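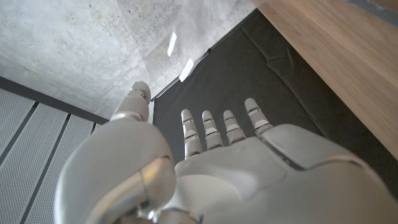 Kane Donnelly replied that the Staka booking calendar was "working as designed" and the ticket could be closed. I've reopened it.

**Ticket:** double bookings in Staka, Ellery branch
**Opened:** 21 Jun 2026
**Status:** open, whatever the portal says

## What happens

Two people book the same slot and both get a confirmation email. Support blames my browser cache. I cleared it, as told, and got another clash within 40 minutes. I fail to see how my cache sends emails to customers.

## Tried so far

1. Turned off the Waver sync. Clashes continued.
2. Set the gap between bookings to 50 minutes. The setting saves, then goes back to 4 after logging out.
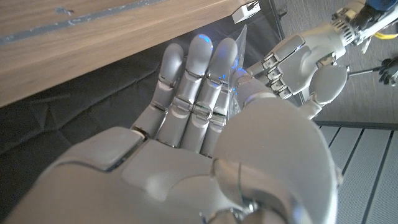 3. Moved one calendar to Hirix. No clashes yet, but it has only had 2 bookings, so I wouldn't call that proof.
4. Asked for the server log. Was sent a link to the help page on clearing the cache.

## Still wanted

The log, please, and someone to say whether the May update touched the gap setting. The release notes only mention "general improvements".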